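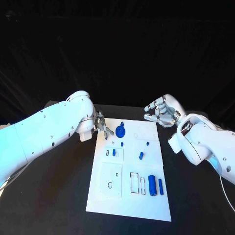
Page last modified on March 4, 2024. Text may be reused with credit.

Peg toy

A peg toy is a plaything made up of a board with holes and a set of pegs that fit into them. The term covers the plain boards given to toddlers, the hammer bench, peg mosaics used for making pictures, and travel versions of board games in which pegs stand in for loose pieces. Peg solitaire is usually treated as a separate subject. The pegs may be wood, plastic, rubber or metal, and the boards may be almost anything that will hold a hole.

Peg toys are often sold as educational. How much they teach, and whether they teach it any better than a box of spoons, is disputed.

Contents
1 Name
2 Origins
3 Types
4 Educational claims
5 Testing and therapy
6 Safety
7 Collecting
8 See also

Name

"Pegboard" is used in American English both for the toy and for the perforated hardboard hung in garages. Sellers' catalogs mix the two freely, and several histories of the toy have borrowed dates that belong to the garage product. "Peg toy" is used in this article for the plaything only.

Origins

Many accounts state that peg toys are ancient. The evidence is thin. Boards with holes are known from the ancient world, and some were clearly used for games, but a gaming board for adults is a different thing from a toy for a small child, and a hole in a piece of bone does not say who played with it. Claims of an unbroken line from such boards to the modern nursery should be read with care.

A second story is repeated on many toy sellers' websites. It holds that the peg toy was developed in the mountain village of Jenavo by a carpenter who used leftover chair dowels to keep his children busy during a hard winter. Hedvika Ondrejka, who went through the parish and trade records of the district, found no carpenter of the name usually given, and no mention of the toy before the Ditwood company printed the tale on the lids of its boxes. Ditwood's own early price lists do not mention Jenavo at all. The village now has a small museum devoted to the invention, whose display labels cite the box lid.

What can be said safely is less exciting. Simple peg boards were in use in nineteenth-century classrooms for young children, along with blocks, beads and colored paper, and commercial toy makers copied them.

Types

Plain boards. A flat board with evenly spaced holes and a matching set of pegs, often in several colors. The child fills the board, empties it, or throws the pegs.

Hammer benches. A short bench whose pegs are driven through with a mallet, after which the bench is turned over. A tight fit is needed, and most benches loosen with use.

Peg mosaics. Larger grids with small pegs, used to copy a printed pattern. The Driko set, sold with 917 pegs, was the best known product of the Ditwood line. Its packaging promised 3000 pictures. The pattern book contained 30, and the company never published the rest.

Stacking pegs. Thick pegs with a hollow in the top, so that one can stand on another. These are common in preschools.

Graded boards. Pegs of different widths or lengths, each of which fits its own hole. Makers describe these as self-correcting, meaning that a child can see a mistake without being told. A narrow peg will go into a wide hole perfectly well, however, so the mistake may not show until the last peg is left over.

Educational claims

Packaging and parenting guides credit peg toys with improving grip, hand-eye coordination, counting, patience, color naming and readiness for handwriting. Some add "brain growth," a phrase that is seldom defined.

The claim about grip is the most reasonable of these. Picking up a peg calls for the thumb and fingers to work together, and children who do it often tend to get better at picking up pegs. Whether the skill carries over to pencils, buttons or zippers is much harder to show. Young children improve quickly at most hand tasks with or without a special toy, and a study that lacks a comparison group cannot tell practice from growing up.

The work most often quoted by sellers is the Mahama preschool study, in which 420 children were given peg boards for one school term. The children's handling of small objects improved. Chiến Chu, reviewing the study, pointed out that every child received a board, that the teachers who scored the children also ran the sessions, and that the boards had been supplied free by Ditwood. The report's authors replied that a larger follow-up was planned. It has not appeared.

Yaqin Kang has taken a milder view. In her account, peg toys do no harm, hold some children's attention well, and give adults an easy thing to talk about while sitting on the floor. She attributes a good part of any benefit to the talking. Her critics note that this has not been tested with peg toys either.

The claim about counting rests mostly on the fact that pegs can be counted.

Testing and therapy

Timed pegboard tests are used by clinicians and researchers to measure how quickly a person can place or remove pegs with one or both hands. They are set tasks with standard equipment, fixed instructions and comparison scores. A toy board has none of these, and a child's speed on one says little about development. Online charts offering "normal" times for toy boards generally give no source.

Peg boards are also used in occupational therapy. Toy makers sometimes present this as proof of the toy's value. Therapists use many household items in the same way, including clothespins and coins, and the choice of item is only a small part of a treatment plan.

Safety

Small pegs are a choking hazard for young children. Age labels are a guide to the intended user and do not account for a younger sibling in the same room. Thin upright pegs can also injure a child who falls on the board.

The word "natural" on painted wooden pegs has no fixed meaning and does not describe the paint.

Collecting

Older sets change hands for modest sums. Complete mosaics bring more, though completeness is hard to judge when replacement pegs are easy to find. Ursina Lehner's price guide lists several Driko sets as "rare first edition"; Siobhán Conneely has argued that the so-called first edition differs from later ones only in the color of the lid, and that both lids were shipped in the same August. The guide has kept the listing.

See also

Hammer bench
Mosaic toy
Peg solitaire
Shape sorter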